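Hanging Shorts and Other Drawstring Garments
Household Skills, Unit 3
Stostton Adult Learning Center
Updated September 25, 2019

Shorts with an elastic waistband may be hung on an ordinary clothes hanger when no clip hanger is available. The method below is suitable for lightweight shorts, pajama bottoms and children's sportswear. Heavy garments should be folded over a bar instead.

Before you begin

Empty all pockets. Untie the drawstring and even out its two ends. Lay the shorts flat on a table or a clean cloth, front side up, and smooth each leg from the waist to the hem with the palm of the hand.

Procedure

Hold the hanger by its hook and slide one shoulder inside the waistband as far as the side seam. Stretch the elastic gently and bring the other side seam over the second shoulder. The waistband should rest evenly, with the drawstring at the center front.

Lift the hanger by the hook and place it on the rail. Check both leg openings. A hem that has folded forward or bunched should be drawn down by hand and left to hang straight.
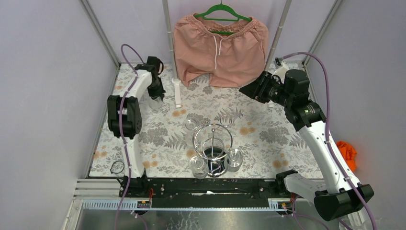 Aranka Bíró wrote to ask whether the elastic would be ruined by hanging in this way, as two pairs of her son's shorts had gone slack at the waist over one summer. She had been using wide adult hangers throughout.

The width of the hanger is the usual cause. Choose one that fits inside the waistband with only a slight stretch. If the gathers are pulled completely flat, the hanger is too wide, and a child's size should be used. Shorts that will not be worn for some 60 days or more should be folded and stored in a drawer.

Drying on the hanger

Wet shorts may be dried by the same method. Shake them out first, leave a hand's width between garments, and let the drawstring hang free. A knotted cord dries slowly and may mark pale fabric.

Unit 4, Folding Knitwear, will be available at the front desk in October. Printed copies of this sheet may be requested from Room 303.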